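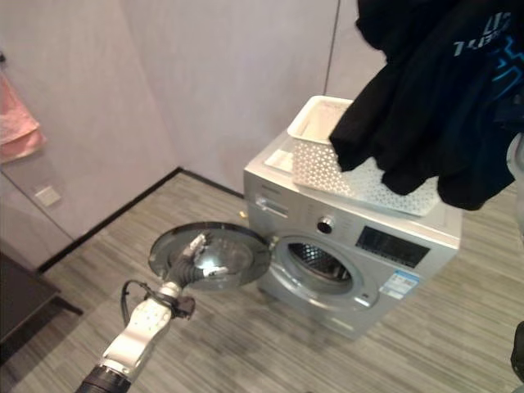
**Carnmont to Reduce Standard Rinse Volume at Shared Laundry Rooms in Plemville**

PLEMVILLE, September -- Carnmont, which operates shared laundry rooms in rental buildings, will change the default wash program on its front-loading machines in Plemville. The new program uses less water in the second rinse and runs a longer spin between rinses. Prices per load stay the same.

The change covers 22 laundry rooms. Work begins this month in the buildings north of the rail line and continues south as technicians finish each site. Residents will see a notice on the laundry room door before their machines are updated. Each room will be closed for one morning, and machines will be back in service by noon.

Under the current program, a normal load is washed once and rinsed three times at the same water level. The revised program keeps three rinses but lowers the level of the second. A spin at 800 revolutions per minute is added before it, so that more of the wash water leaves the fabric before fresh water comes in. The final rinse is unchanged.

"Most of the detergent leaves with the water that is spun out," said Aino Lappalainen, technical manager at Carnmont. "If the spin comes earlier, the rinse after it has less work to do. We tested this on cotton towels and bed linen, which hold the most water, and measured what was left in the fabric at the end."

The tests were carried out over the spring at the company's workshop. Detergent residue in towels was equal to or lower than with the current program when the dose was correct. With a double dose, residue was higher under both programs, and the difference between them was small. Synthetic fabrics gave similar results.

A normal load will take 70 minutes, six minutes longer than before. The quick program is not affected. The hot program for bedding and work clothes will take 90 minutes and keeps its full rinse level throughout. Residents with sensitive skin can select Extra Rinse at no charge -- the button adds one full rinse to any program except the quick one.

Technicians will also check door seals, drain filters and inlet hoses during the same visit. Seals that have hardened or split will be replaced. Carnmont asks residents to leave the door and detergent drawer open after each load so that the drum can dry, and to remove coins and hairpins from pockets before washing.

New dosing charts will be posted in every room. They are based on the hardness of the local water supply and give amounts for powder and liquid separately. Earlier charts listed powder only.

"We had calls from tenants who were using the powder line for liquid," said Emmett Pruitt, who manages resident service in Plemville. "The new chart has two columns and larger type."

Buildings with machines installed before the current control panel was introduced will not be included. Those machines cannot take the new program and will run as they do now until they are replaced. A list of the addresses is available from the service desk.

Landlords who pay for water by meter will receive a usage statement after the first full quarter. The statement will show loads and water used per room. It will not show use by individual apartment.

**Contact**

Media: Corinne Montoya, Carnmont press office

Residents and landlords: Carnmont service desk, Plemville, open from 8 a.m. to 4 p.m.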